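# Skitberg Word List

Skitberg is a list of household and building words in English, with the plain meaning of each word and one sentence where it is used. I began it for my evening class on Monday, and it has grown since then.

## Contents

- terms.csv: the words, one per line
- sentences.csv: 100 example sentences
- notes.txt: spelling questions that are still open

The list has 41 words for floors and walls. The kitchen part is smaller and needs more work.
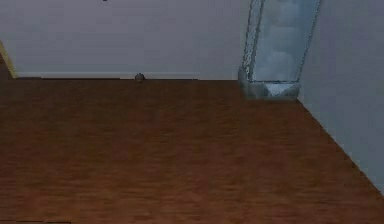
Dardo Montecinos
Maintainer of the word list

## Choice of words

I kept British spelling in all files. When two words are common for the same thing, such as "skirting board" and "baseboard", both are in the list and the second one points to the first. Words from only one trade are left out, except 6 which learners asked me for many times.

The sentences were written by me and corrected by Wael Bouazza. If a sentence sounds strange, the mistake is probably mine.

## Known problems

Plural forms are missing for the words added in March. In terms.csv, 2 entries have a comma inside the meaning, so please use a reader that understands quotation marks.

## Licence

You may copy and change the files for teaching. Please keep the name of the list.

Related lists
Bodasar: words for the garden
Tazi: words for cooking
Ullen: verbs for repair work

Contact | Copyright Skitberg | Back to top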